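Cerari Publishes Second Edition of Its Practice Guide for Simulated Gripper Trials

Revised document sets minimum records for rendered test scenes, adds rules on occlusion and object clutter, and separates simulated from physical results in reporting

AUGUST – Cerari, a publisher of technical practice documents for the automation sector, has released the second edition of its guide to simulated trials of robot grippers. The guide covers the preparation, running and reporting of pick-and-place trials carried out in rendered scenes before any work on a physical arm. It replaces the first edition, which will remain available for reference but should not be cited in new reports.

The second edition contains 261 numbered clauses. Each clause is marked as either a requirement or a recommendation. A trial report may claim conformity only if all requirements that apply to the declared trial type have been met. Recommendations may be left out without explanation.

"The first edition told people what to measure and said very little about what to write down," said Geetha Krishnan, lead editor of the guide. "We kept receiving reports with a success rate and no record of the scene it came from. A figure like that cannot be checked by anyone outside the team that produced it."

Scope

The guide applies to trials using two-finger grippers and a camera mounted on or near the wrist. Suction tools, soft grippers and multi-finger hands are outside the scope. Mobile bases are covered only where the base is stationary during the trial.

Scene records

Under Clause Group 2, every trial scene must be saved together with the version of the simulator, the lighting settings, the surface materials and the starting pose of each object. Where object positions are drawn at random, the seed must be kept. A scene that cannot be rebuilt from its record is to be reported as unverified, and its results may not be pooled with others.

The group also introduces a clutter requirement. Trials intended to represent household or countertop work must include objects that are not the target of the task. These objects should differ in shape, finish and transparency. Round items, open vessels, thin upright items and boxes are all named in the clause. 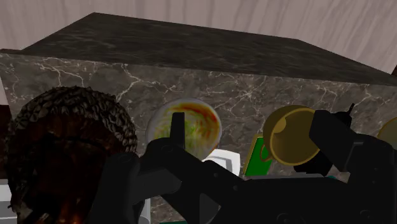 Occlusion by the gripper itself is treated separately from occlusion by other objects. The guide requires the tester to state, for each camera, whether the fingers or linkage overlap the target at the start of the approach. Trials in which the target is partly covered by the tool must be reported as their own class. The first edition allowed these trials to be dropped as invalid, a practice that the editors found to raise reported success rates without any change in the system under test.

Transparent and reflective objects receive a new annex. Simulators differ in how they render glass and polished metal, and a controller tuned on one renderer may behave differently on another. The annex asks for the same scene to be run with at least two material settings for any object of this type. Both sets of results must be given.

Reporting

Simulated and physical results must appear in separate tables. Combined averages are not permitted. Any report that gives a simulated result must carry the word "simulated" in the table heading and in the caption of every rendered figure.

Failures are to be sorted by stage: approach, contact, lift, transfer and release. A trial stopped by the operator counts as a failure unless the stop was caused by a fault in the logging equipment. The number of stopped trials must be given in all cases – including when it is zero.

"Operator stops were the part of the draft that drew the most comment," said Ashok Rathore, who led the review of the reporting clauses. "Some labs wanted them left out of the total. The final wording keeps them in, with a separate line so that readers can make their own assessment."

Trial use at Salto

The draft was applied at Salto, an integrator of small robotic cells, during the comment period. Salto rebuilt its existing scene library to match the record format and reran its baseline trials under the new failure stages.

"Most of the effort went into material settings and starting poses that had never been stored," said Shuzhen Tang, test engineer at Salto. "Once the records were in place, rerunning a trial from an earlier software release took a single command. Before that we would have set it up again by hand."

Salto's comments led to changes in the wording on random seeds and to the removal of a proposed clause on fixed camera height.

Transition

Reports already in preparation under the first edition may be completed under it. New trial plans should refer to the second edition. A comparison table listing changed, added and withdrawn clauses is supplied with the guide, along with a blank scene record form and a sample failure log.

The guide does not replace risk assessment or any safety standard that applies to physical equipment. Conformity with it makes no claim about the safety of a robot, tool or work cell.

Availability

The second edition is available from Cerari in electronic form. Holders of the first edition may request the update at no charge. Corrections and comments should be addressed to Oi-ling Wei, technical inquiries, Cerari, and should quote the clause number concerned.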